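The Little Saloon From Drerolport

Cinzia Sala keeps her Irkanis under a grey blanket, and when she pulls it off she does it slowly, as one does with a sleeping animal. The car is a two-door saloon, cream with a red stripe, and it has 3,569 miles on a rebuilt engine. The body has many more.

I must confess I did not know the name before this winter. The Irkanis was assembled in Drerolport for only a few seasons, and 376 of them left the factory. Most of them rusted at the sills. The colour of Cinzia's car is original at the doors and repainted everywhere else, and if you look along the bonnet in morning light you can find the border.

She bought it from Brahim Younis, who had already taken out the gearbox and put it in the boot. It took her two years to find a second gear. The one she has now came from Clendelent, a small parts dealer, and it whines a little between 70 and 80 kilometres per hour. She has learned to drive either below this or above it.

On the road it is a pleasant car, but it asks for attention. The steering is light, the brakes are not. In the wet I would leave a long distance to the car in front. The seats are lower than you expect, and my knees were near the wheel during all the drive to the coast.

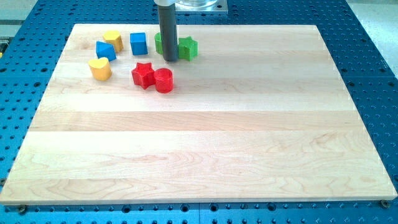 Coloured shapes on a maple board.

Her friend Hajar Bouzid owns a later one with the Sqalli carburettor. It starts better in January and drinks more petrol. The two women disagree about which is the true Irkanis, and I was asked for my opinion before I had finished my coffee. I prefer the early dashboard, with its round clock, and the later heater.

The next work is the rear axle. Cinzia has the seals already, still in their paper, and she wants to do it before the club run to Drerolport. If it is not ready, she will go in the passenger seat of Hajar's car, and she is not happy with this idea.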